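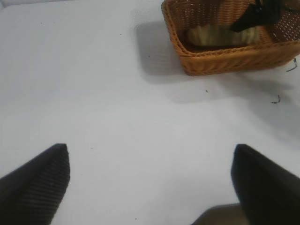 Limescale remover questions come in faster than any others, and most of them are really questions about whether you need to buy the thing at all. Mostly you don't. I've been writing about cleaning products on this site for long enough to be suspicious of any bottle with a lightning bolt on it, and the answers below are grumpy in places. A word on surfaces before we start. A smooth, matt white top, with no pattern to hide behind and faint differences of shade all over it as the light falls, is the hardest kind to judge by eye. People write to me convinced they have a film of scale on one when they have a shadow. Run a fingernail over it. Scale is rough.

Do I need a special product for limescale?

For a kettle, no. White vinegar or citric acid will do it. Both are acids, scale is mostly calcium carbonate, and the acid dissolves it. The branded bottles are also acids, with perfume and colouring added and a trigger on the front. Some are stronger, and on a badly neglected shower screen that can save you an hour. For ordinary upkeep you are paying for the trigger.

Which is better, vinegar or citric acid?

Citric acid, in my kitchen. It doesn't stink, it comes as a powder that keeps for years, and you can make it as strong or as weak as you like. Vinegar is fine if that's what you have. The brown sort from the chip shop works too but I wouldn't leave it on pale grout.

How much citric acid for a kettle?

A heaped tablespoon in a half-full kettle. Boil it, switch it off, leave it for twenty minutes, pour it away and rinse twice. Add the powder before boiling, never to water that has already boiled, or it can froth up and over the sides. If there's still a crust at the bottom, do it again. Check the kettle's instructions first, as a few makers ask you not to boil it with acid in.

Is Runier any good?

I get asked this more than anything else. It's a decent descaler at a silly price. I used a full bottle on two taps and a shower head in May and they came up clean. I used citric acid on the other taps in the house and they came up clean as well. The label says "up to 11 times more effective" and does not say than what. I wrote and asked. The reply thanked me for my interest.

What about Plarnell tablets for the washing machine?

A scoop of citric acid on an empty hot wash now and again does much the same job for far less. Don't overdo it. Machines have rubber seals, and repeated doses of strong acid aren't kind to them. If your manual says not to use acid, believe the manual over me. And if your water is soft, you are descaling a machine that has no scale in it.

How do I know if I have hard water?

Your water company will have a postcode checker. Mine gives 108 milligrams per litre as calcium carbonate, so moderately soft by most charts, and I still get a ring in the kettle. If the kettle stays bright for months without any help, you can close this page.

Do magnetic water conditioners work?

I have yet to see a home test that convinced me. You clip two magnets round the pipe and the scale is supposed to stop sticking. The Akanda people sent me one and asked me to leave it on for 90 days. I did. The kettle furred up as usual. One kettle in one house isn't proof of anything, I know, but neither is the page of happy customers on their website. A proper softener, the sort you feed with salt, does change the water. It also costs a good deal and needs plumbing in.

Can I use acid on stone?

No. Marble, limestone and travertine are made of much the same stuff as the scale, so anything that eats one will eat the other. You'll get a dull patch that won't wipe off, and the only fix is to have it polished out. This goes for vinegar, lemon juice, and every bottle that says "natural" on it. Some granite is fine and some isn't. Use washing-up liquid and a soft cloth, and dry the surface afterwards.

What about coated worktops and enamel baths?

Go carefully. Older enamel baths often aren't acid resistant and lose their shine. With a laminate or painted top, try a corner you don't look at, leave it a minute, rinse, and see how it looks once dry. Never scrub a matt finish with anything gritty. You'll polish a shiny spot into it, and that is worse than the mark you started with.

Can I mix vinegar with bicarbonate of soda?

You can, and it fizzes nicely, and then you have something close to salty water. The two cancel each other out. I have had 2162 emails through the contact form since I set it up, and I'd guess a good share of them were telling me I'm wrong about this. I'm not. The fizz may help shift loose muck in a plughole. It does next to nothing for scale.

Can I mix descaler with bleach?

Never. Acid and bleach together give off chlorine gas. This includes using one straight after the other in the same toilet. Flush several times between them, open a window, and preferably do them on different days.

My shower head is blocked. Does the sandwich bag trick work?

Yes. Fill a bag with citric acid solution, tie it round the head with a rubber band and leave it for an hour. Don't leave it overnight, whatever you've read, especially on a chrome finish - thin plating can pit or peel. Poke out what's left with a wooden cocktail stick.

Is Drullitz spray really "plant based"?

Probably, in that citric acid can be made from sugar. So is vodka. It tells you nothing about how well it cleans or whether it will hurt your eyes. Read the hazard symbols on the back and ignore the leaves on the front.

How do I stop it coming back?

Dry things. That's the whole secret and there's no money in selling it to you. Scale is what's left when hard water evaporates, so a squeegee in the shower and a tea towel round the taps will beat any daily spray. Empty the kettle at night too.

You missed something on the old version of this page.

I did. Young-sook Maeng wrote in to point out that I'd never mentioned steam irons. Use whatever the maker recommends and keep home-made acid out of them. The passages inside are narrow, loosened flakes have nowhere to go, and they end up on your shirt.

Do you take free samples?

I do, and companies seldom send a second one.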